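4.2 Route and image collection

The outdoor trials were run on a paved path at the edge of Foltdale, where a long straight stretch has a metal guardrail on the left and open grass on the right. We chose it for its clear path edges and the lack of painted centre markings, which our earlier path follower, Irano, relied on too heavily. The robot recorded images as it drove, and each image was later labelled by hand with the left and right limits of the paved surface. Settimio Serra did the first round of labelling and a second labeller checked it.

The view in Figure 3 is typical of the set. The trees on both sides are dark against a bright, nearly white sky, and part of the left side is washed out by a pale haze. The right edge is hard in a different way: loose gravel and bare dirt lie between the asphalt and the grass, so there is no single line for a detector to find.
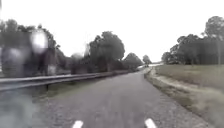
Figure 3. Forward view along the test path, with the guardrail on the left and the gravel border on the right.

4.3 Handling blurred regions

Fiore, the method proposed here, estimates a confidence value for each part of the image before it looks for the path edges. Parts with little local contrast are given a low weight but are not thrown away. This matters on the left side, where the guardrail may still be readable above or beyond a blurred patch - and the rail is a useful guide to the direction of the path even when the grass strip below it is lost.

We tested Fiore on 500 labelled images, of which 219 were marked by the labellers as having at least one blurred region. The baseline, Stala, uses the same edge detector with equal weights everywhere. An estimate was counted as correct when both path edges fell within the tolerance set in Section 3.

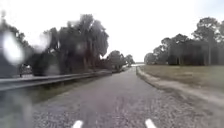
On the blurred subset, Stala was correct in 69 per cent of images. Fiore did better on the same images, with most of the gain coming from the left edge. On the right edge the two methods gave much the same results. The remaining errors were mostly of one kind: the estimated edge followed the outer side of the border and made the path too wide. We did not tune the weights separately for the two sides.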